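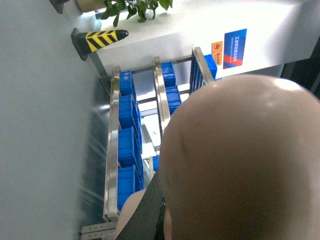
Skirnine Upper Stage Working Group
Minutes, January 15, 2020
Hevby site, second-floor meeting room

Chair: Laiba Butt
Minutes: Tariq Afridi
Also present: propulsion, structures, avionics, range liaison. Indbridge joined by phone for items 2 and 3.

1. Previous minutes
Accepted with one correction. Under item 4, "fuel vent valve" should read "oxidizer vent valve."

2. Tank pressure test
Indbridge reported on the second proof test of the flight oxidizer tank. The tank was held at proof pressure for 20 minutes. Strain readings matched the model except at gauge 3, near the aft weld, which read high on both pressure cycles. Indbridge thinks the gauge bond is at fault. Structures did not accept this without a repeat reading and asked for a new gauge next to the old one before the tank is moved.
Agreed: replace gauge, repeat one cycle, send raw data to Structures. The tank stays at Indbridge until then.
Action: Indbridge.

3. Transport
The road permit for the stage carrier covers the route from Indbridge to Hevby only. The route from Hevby to the Rind launch site needs a separate application, 40 days ahead of the move. L. Butt asked whether the carrier shock limits had been updated for the heavier engine mount. They have not. Structures will issue new limits.
Action: Structures (limits), T. Afridi (permit).

4. Engine
Total firing time on the development engine is now 400 seconds. Post-test inspection found light erosion at the injector face, within limits. Propulsion wants one more long firing before the flight engine is released. The test stand is free, but the igniter order is late — no ship date from the supplier yet.
Action: Propulsion to report a date or propose a substitute part.

5. Avionics
Flight computer software build is frozen except for the separation timer fix. Range liaison noted that the flight termination receiver paperwork still lists the old antenna location. Avionics to reissue the drawing.
Action: Avionics.

6. Schedule
Launch window remains July. No margin is left between stage delivery and the fueling rehearsal at Rind. T. Afridi proposed running the rehearsal with the ground test tank if the flight stage is late. Propulsion objected on the grounds that the fill lines differ. Left open — to be taken up again once item 2 is closed.

7. Other business
Document numbers for Rind ground equipment will take the prefix RG from now on. Existing drawings keep their numbers until next revision.

Next meeting to be called by the chair on receipt of the Indbridge data.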